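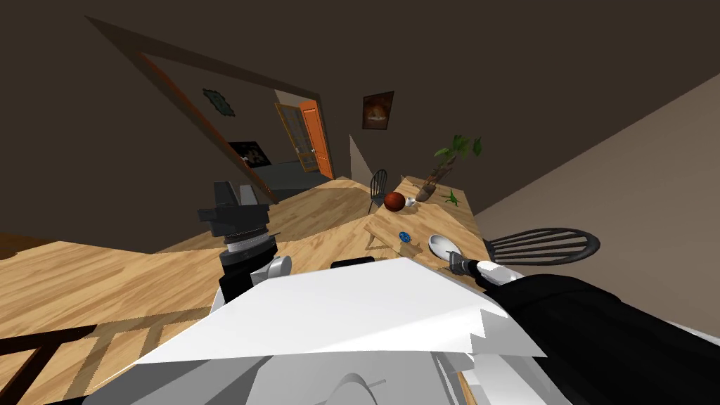 8 min read

4.2 Who gets appointed, and how

Local politics again, so the usual caution. Hallport council has 5 standing advisory bodies. We looked at the one on tenancy and housing, set up by bylaw, with seven seats filled by council vote. Members are unpaid. Terms are two years, renewable once. On paper a simple process – post the vacancy, take applications, clerk makes a shortlist, council votes in open session.

In practice, less simple. Of the 60 applications we could trace, most never reached the shortlist stage in any form we could find. Some had a note on them. Most had nothing. The clerk's office told us shortlisting was "informal" before the bylaw was amended, and the amendment doesn't say what formal would look like. So we coded an application as considered only if the applicant's name turned up in a meeting package. That's a strict test and it probably undercounts.

Two neighbourhoods, Cimura and Harju, supplied nearly all the members over the period. Finura, with the largest share of renters in the city, supplied one. She resigned partway through her term and the seat sat empty until the following May. When it was filled it went to a Harju applicant. We don't claim intent here. The minutes give no reasons and councillors aren't required to offer any.

4.3 The resident survey

To see if any of this registers with people, we mailed a short questionnaire to households in all three neighbourhoods. Got 1,116 usable returns. Response was best in Harju, worst in Finura, which is the pattern for most civic surveys in Hallport and a real limit on what follows. Weights were applied by tenure and age. Not by income, the item was skipped too often.

The question order was fixed. Awareness came first (had you heard of the housing advisory body before today), then contact, then trust. We kept trust last on purpose, so that people who had never heard of the body weren't asked to rate it.
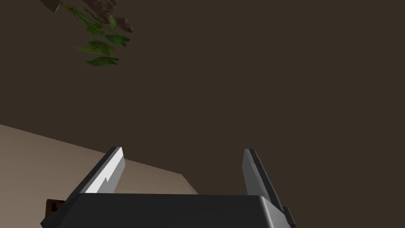
Awareness was low everywhere. Among owners it was somewhat better, and amongst people who had been to a council meeting it was much better, as you'd expect. What surprised us was contact. Renters who had heard of the body were more likely than owners to have written to it, and less likely to say they got an answer. The gap holds after weighting. It shrinks a bit once lenght of residence goes in but doesn't close.

Trust is messier. Finura respondents split between the two ends of the scale with few in the middle. Open comments suggest some were rating council as a whole, or one councillor, or the mayor. Bad wording on our part – "the city's housing advisers" could mean staff. We'd fix that in a second round.

Worth noting too that the evening meetings start at 5 and run in the city hall annex, a long bus trip from Finura. Several people wrote this in the margins. We had no question on travel and should of had one.

The next section goes back to the vote records.

3 comments

Applied twice from Finura. Never heard a thing either time. Guess I'm one of the no-note ones.

Is the questionnaire itself posted anywhere? Would like to see the exact wording on the trust item before I make up my mind about it.

Council did change the meeting time once, for one summer, then changed it back. Might be worth a footnote.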